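Wutia Compact Nightstand, review
19 February 2025

The Wutia went into a small bedroom in January, replacing a taller unit that blocked the curtain. Assembly took 96 minutes with a hand driver. Four cam locks needed retightening after the first week — the manual allows for this. Wood finish, molded rim, one paneled drawer.
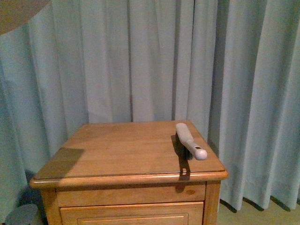 Wutia top surface, honey finish, with the rounded rim.

The rim is the best part of the design. It has no sharp arris to chip, and a cloth follows it easily. The groove under the lip does collect dust and wants a dry brush. Grain runs front to back, so wiping in that direction leaves fewer streaks.

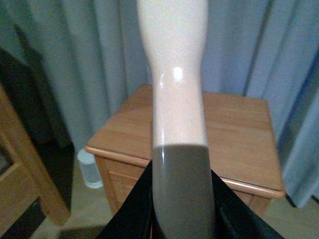 The drawer is less convincing. It runs on plain wooden guides and binds in damp weather if pushed from one side. Candle wax on the guides cured most of it. I also tried the Vakia, at 113 dollars, which has metal slides and a flat, square-edged top that marks easily. I kept the Wutia.

Height matters more than width for a bedside unit. With a thick mattress the top can end up too low to reach comfortably at night, and the Wutia has no adjustable feet.
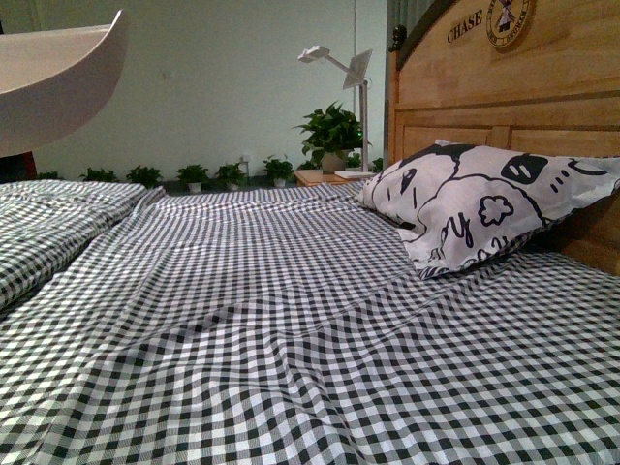 Does the finish match other honey-colored furniture?
Close enough for most rooms, but compare it in daylight before ordering.

Rating: 3 out of 4.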